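Collecting the folding set at Clotura

The gallery covers the garment part of our demonstration work, which has been running since November. An operator drives the two arms through one task from start to finish, the joint positions and the camera views are recorded together, and the result goes into the pool that the folding policy is trained on. We call each recording an episode. The set now stands at 708 episodes, and most of them are T-shirts.

Kauko Heiskanen built the station and still does most of the driving. He works in blocks of 26 episodes and then takes a break, as his grips get sloppy after that and the sloppy grips end up in the training data. A block that goes well takes up most of a morning.

Every garment begins flat or nearly flat. We tried starting from a heap early on, and the policy spent its effort learning to untangle cloth and very little on folding. Heap starts have moved to a separate set named Foltura, with its own instructions for operators.

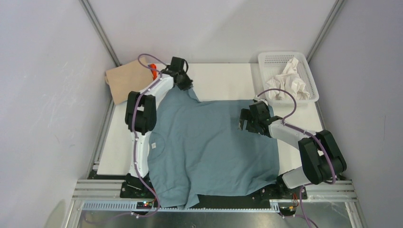 Wrinkles are left in on purpose. An operator may smooth the cloth with a gripper if that helps the next grasp, but may not reach in by hand once recording has begun. If a hand goes in, the episode is thrown out - there is no trimming around it.

Sleeves are the slow part. A gripper that closes too far in takes up two layers, and the fold comes out crooked. We keep a crooked fold if the operator corrects it within the same episode. Those corrections have been some of the most useful material in the set, and the first version of the policy, trained without them, had no idea what to do after a bad grasp.

Labels are added afterward. Each episode gets a garment type, a start condition and a score from 0 to 3 for the finished fold. Anything scored below 2 stays on disk but is left out of training. The scoring is done in Brasach, our review tool, by someone who did not drive the episode.

Towels come next, then long-sleeved shirts. The towel instructions are already written and Kauko has tried them on a few practice runs that were not saved. Questions about the episode format can go to the Ursu project page, where the file layout and the scoring sheet are kept - please read the sheet before asking for access.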